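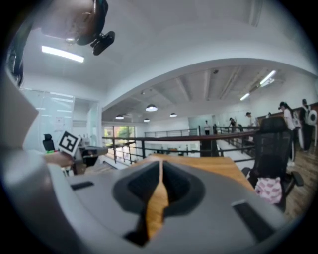 Staying at our cabin in Olmont – your questions answered

How far are you from the lake?
It's five minutes on foot, downhill on the way there (and uphill on the way back, sorry!). I usually take the gravel path behind the mailboxes. The road works too, but it has no sidewalk.

Can I bring my dog?
Yes, please do! I ask for one dog per stay and a $30 cleaning fee. Cats are a no – my sister-in-law is very allergic and she stays here every November.

Where do I buy groceries?
Gallardo is the closest store and it's fine for milk, eggs and bread. For a big shop I drive to Wivden, roughly 5 miles out. Gallardo closes at 7pm, so if you're getting in late, stop in Wivden first.

What's the door code?
I text it to you on the morning you arrive. The cabin is number 661 on Prullel Road. Your GPS may try to send you to 1148, where the driveway is steep and there's no room to turn a trailer.

Is there wifi?
There is, and I work on it myself when I'm up there. Video calls are okay, but big downloads at night can be slow.

Do I need chains in winter?
We're at 3000 feet, so carry them from November on. The plow comes by before 8am most days, but our driveway is last on its route.

Can I check out late?
Ask me the night before. If no one is coming in after you, I'm happy to let you stay until 1pm and I won't charge extra. Otherwise checkout is 10am, and you can leave the keys in the blue bowl.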